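Prusach hatchback launch - progress to end November
From: Juwita Oei, dealer network
To: Lai-ching Kong

Quick one before the 4 p.m. call. Full sheet to follow when Tseng send their numbers.

Orders. 133 taken against the first shipment, 47 of them for the sport trim. Better than we planned for the sport, worse for the base car. Buyers look at the base, see steel wheels and no rear camera, and move up or walk out. Would still keep it on the price list, it gets people through the door.

Shipment. First boat landed, cars are through customs. 12 held at the port for paint damage, mostly roof and left rear door. Tseng's surveyor has been, report not in yet. I've told the two dealers affected to expect a delay but haven't given them a date. Please don't give them one either until we have the report.

Showrooms. Ikik north side is open and selling. Ikik downtown still waiting on the sign permit - the city wants the drawings redone with the pole two feet shorter. Redone and sent back in. They are trading under the old sign for now, which confuses people comming in for the Plilier vans.

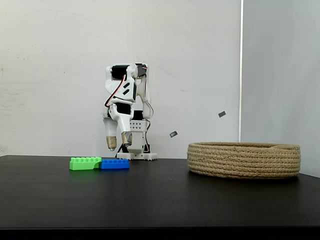
Service side is what worries me. Techs at both sites have done the engine course, only one has done the gearbox. Parts stock is thin: filters and pads fine, no front bumpers at all, one windshield. First customer who gets rear-ended or backs into a post is going to wait weeks. I want approval to air freight a small body parts order now, cost is in the sheet.

Test drives. 70 booked in the month through the website, on top of walk-ins. Follow-up calls are slow, the north side has one person doing them between customers. Some were called back after eight days, too late, they'd bought elsewhere.

Spend. Under on radio, over on the launch evening (catering, and the tent hire ran an extra day). Net still inside the budget you signed off.

Need from you:
- yes or no on the air freight
- a decision on the demo cars, keep or sell at year end
- someone to chase Tseng, they dont answer me

Juwita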